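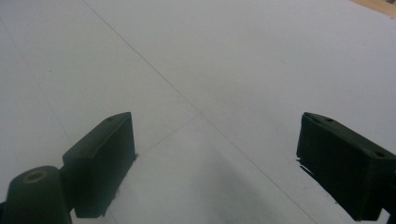 Edith Yupanqui, 20 Jul 2023
Question for anyone who mentored a student team through the Gandcombe challenge last year. Our group at Skatwood is building a hand-held gripper to record demonstrations before they move on to the arm, and we're stuck on the fingers. The kids printed them in dark green, block-shaped pads with small round holes in the top face. The right one is frayed at the lower corner, with slivers sticking out into the gap. They want to reprint it thicker. I think the shape is fine and the print settings are wrong. Software side is OK, we have 164 demonstrations saved and the replay works on most of them.

pelletgrinder
What infill and how many walls? Two walls on a part that gets banged on a table all afternoon will do that. Go to four or five and leave the shape alone.

Edith Yupanqui
Two walls, 30 percent infill. The student who sliced it picked the default.

pelletgrinder
There you go then.

m_okel
I'd disagree with just adding walls. Slivers along a corner look like a layer problem to me. If the part was printed standing up, the layers run across the load and they peel. Lay it on its back and print it again with the same settings. Then you only changed one thing and the kids learn something from it.

pelletgrinder
Laying it on its back means supports under the bevel and a worse gripping face. I've done both. Walls first.

m_okel
The gripping face is getting a pad over it anyway, or should be. Bare plastic on small parts slips.

Edith Yupanqui
No pads yet. The rules say "compliant contact material allowed" and we weren't sure if that meant glued on or had to be removable.

Yvonne Sowerby
I judged the junior class last September. Glued is allowed. Measure your finger thickness with the pad on, though, because that's how we check it. One team had to peel theirs off at the table and they dropped every piece after that.

Min
Different point, sorry. Are you recording on that pale surface all the time? Our team did everything on a light tabletop with seams in it and the policy fell apart when the event put down a dark mat. We had 246 demos and had to redo more than half.

Edith Yupanqui
Mostly, yes. The mat color isn't in the rules that I can find.

Yvonne Sowerby
It isn't, and it won't be. Mix your backgrounds.

Min
We used wrapping paper, an old bedsheet and the hallway floor. Total of 3495 seconds of new recording by the end, so about an hour of actual work once the kids got going. Setting up took longer.

pelletgrinder
Before you record anything else, swap the frayed finger. If the camera sees slivers in every clip and then you fit a clean one, you've changed what the model looks at.

m_okel
OK, on that we agree. Trim it with flush cutters if you can't print this week.

Edith Yupanqui
I'll have them print one each way — one on its back with the same settings, one upright with four walls — and they can break both on the bench. Then pads, then new backgrounds. Does anyone have a pad material that sticks to PETG? We tried the foam tape from the Grarnska kit and it came off in a day.

m_okel
Scuff the face with sandpaper and wipe it with alcohol first. Then thin silicone sheet with a double-sided tape made for silicone. Regular tape won't hold it.

Min
Seconding the sandpaper. We skipped it the first time.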